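Right, the gripper thread I keep promising. I've spent the past stretch swapping fingers, fiddling with wrist cameras and swearing at controllers on the two-arm phone cell, and I've got opinions. Grab a cuppa, it's a long one.

The job, for anyone new: phones and cases on a timber bench, two arms facing them, pick things up, pass them across, put them down again without scratching anything. Sounds like nothing. A phone is a slippery flat slab with almost no edge to grab, and it's honestly one of the meaner objects I've had to pick up.

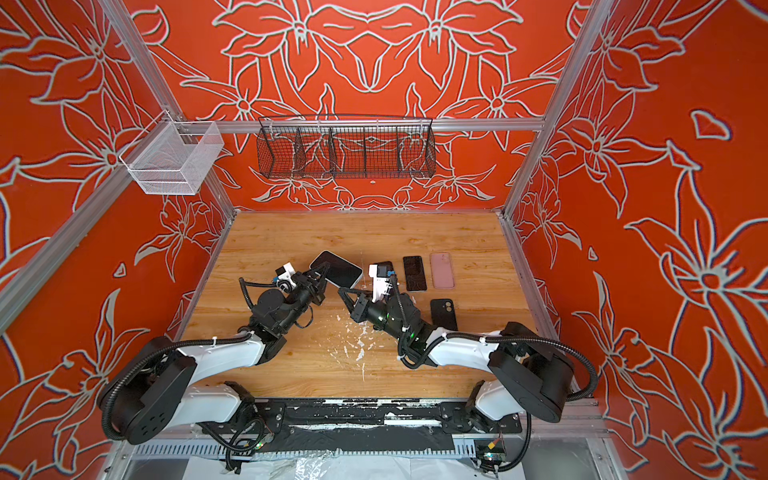
4 min read

Same arm on each side, same black parallel gripper on the end, and a little camera riding on each wrist. I wanted the hardware matched left and right so that when I changed one thing I'd know what I was looking at. (I have learnt this the hard way. Several times.)

First up, fingers. I had three sets to try: the stock ones that came with the Fikum grippers, a softer rubber-faced set from Patora, and a skinny set I drew up myself and had printed in Jadville. All three went through the same routine, 300 picks a set, same phones, same starting spots.

Stock fingers: better than I expected! They're stiff, they close square and they come back to the same place every time. Where they struggle is a phone lying dead flat. The tips are a smidge too thick to get under the edge, so the arm has to come in low and pinch from the sides, and if you're a couple of millimetres out you just push the thing along the bench like an air hockey puck.

Patora rubber ones: lovely grip, truly. Once they've got a phone it isn't going anywhere. But they flex, and when the phone is held by one end the far end droops, and then your handover pose is wrong by whatever the droop was. The other arm turns up at the place the phone is supposed to be and closes on air. I laughed the first time. I didn't laugh the 27th.

My skinny ones: slid under the edge a treat, then one cracked at the root. Drew them too thin, my fault entirely. Version two has a fillet in there and so far it's holding, but I'm not calling that a result until it's done the full set like the others.

So where did I land? Stock fingers with a thin rubber pad stuck on the inside face. Boring answer. I get the stiffness and most of the grip, and pads are cheap enough to bin when they go shiny. If you've got a favourite pad material, sing out, I've been through a few and they all pick up dust off the bench and go slick on me.

Cases are their own headache, by the way. I had the settings tuned beautifully for bare phones and then put a case down and the whole lot fell over. A case squashes, so the gripper reads "closed further than a phone" and the old logic took that as a miss and opened up again. Pick, let go, pick, let go. I watched it do that for far longer than I needed to.

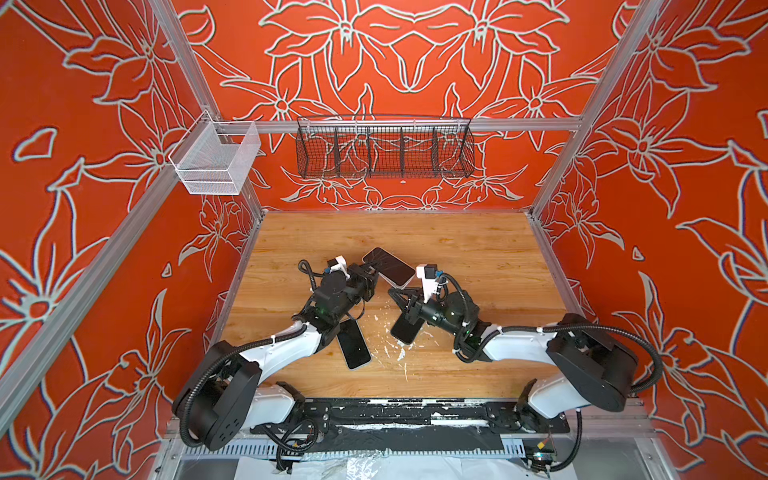

Fix was to stop using finger width as the yes/no for a grasp and look at motor current as well. If it's pushing against something, there's something there. Should've done it from day one, but width is such an easy number to read off that I got lazy.

Cameras next, and I'll be upfront that this is where I changed my mind the most. I went in thinking the wrist cameras were a nice extra and the fixed view would do the real work. Got it backwards. The fixed view is great for working out roughly what's where, but the minute both arms reach into the middle, they cover up the very thing you're after. Elbows everywhere.

The wrist view stays useful right down to the last few centimetres, which is the bit where it all goes wrong anyway. I tried two lens options on the same mount. The wide one sees both fingertips and heaps of bench, the narrow one gives you a nicer look at the edge of the phone and loses one fingertip out of shot. Wide won, easily. I'd rather have a slightly bendy picture with both tips in it.

Exposure, though! A black glass screen facing up is a mirror. Auto exposure would catch a reflection, panic, and dim everything until the phone melted into its own shadow. I locked it by hand and the misses on dark phones dropped straight away. If you take one thing from this thread, go and turn your auto exposure off – it's a two-minute job.

Also the walls. Yes, bright orange-red with big flowers all over them. I half expected the pattern to upset the detector, because it's a lot of strong white outline for it to chew on. No drama at all that I could measure. What did upset it was the mess on the bench: little white flakes near the middle kept getting picked up as corners of something. I've now got a minimum size on detections and I'm much happier.

Cable management, since a few of you always ask. Corrugated conduit in a loop on the outside of each arm, zip-tied to the white link. Leave more slack at the wrist than looks sensible. I ran mine too tight to begin with, and at full rotation it tugged the camera mount round by a hair, and I then spent a whole afternoon recalibrating a camera that had nothing wrong with it. Felt like a right galah.

Controllers! I compared two. One is the box that Fikum sells with the arms, the other is the Theodorakopoulos board, which a few people in the replies had been pushing at me (hello, you were partly right).

The Fikum box is plug in and go. Both arms up and moving before my tea went cold. The catch is that it treats them as two separate arms that happen to be neighbours, so anything coordinated needs you to sit in the middle shouting at both. I was getting command updates at 125 a second, which is plenty for picking, but I could see a wobble when both grippers had hold of the same phone.

The Theodorakopoulos board runs the pair off one clock and that wobble is gone. Gone! Handover is so much calmer, you can see the receiving gripper settle before the other one lets go. Setup was a slog, though. The manual skips a step on the gripper wiring, and the config file wants angles in radians on one page and degrees on the next. I had an arm salute me on first power-up. Keep your head out of the way when you test this stuff, please.

Total for the whole comparison came to 1,363 logged picks, counting the ones I had to throw out when a pad peeled off halfway through a set. I reran that set from scratch. Grumpily.

Drops, in case you're wondering, were mostly at the handover and hardly ever at the pick. The giving arm would let go a touch early, the receiving arm had only a corner, and down it went. What helped most was dull as anything: a short pause with both grippers closed, then a tiny tug from the receiving side, and open the giver only if the tug meets resistance. Slower by a beat on every pass and I don't care one bit.

Approach angle matters heaps as well. If both grippers come in level they get in each other's way, being chunky things, so I tilt the phone and let the second one come in from its own side with the fingers already open. Took a while to find an angle both wrist cameras were happy with. I'll post the numbers once I've checked they still hold with the version two fingers.

Would I buy the same grippers again? Yeah, I reckon so. They're not fancy. I'd love finer force control at the bottom end, because the lowest setting is still firmer than I'd like on a soft case. But they've copped a lot of abuse and they still close straight.

Would I buy the rubber fingers again? For softer, rounder stuff, absolutely, they'd be brilliant. For flat phones, no. They're in the drawer for now.

Next on the list is a fair go at suction versus fingers on the bare screens. I've been putting it off as I don't want to run an air line past those cables, but enough of you have asked. After that, sliding phones into cases with both arms, which I've tried exactly once and am not ready to talk about.

Happy to share the grasp check code if anyone wants it, it's ugly but it's short. Reply here and I'll tidy it up and pop it somewhere. And if you've run the Theodorakopoulos board with a different gripper, please tell me how you wired the brake line, as mine works and I've got no idea why.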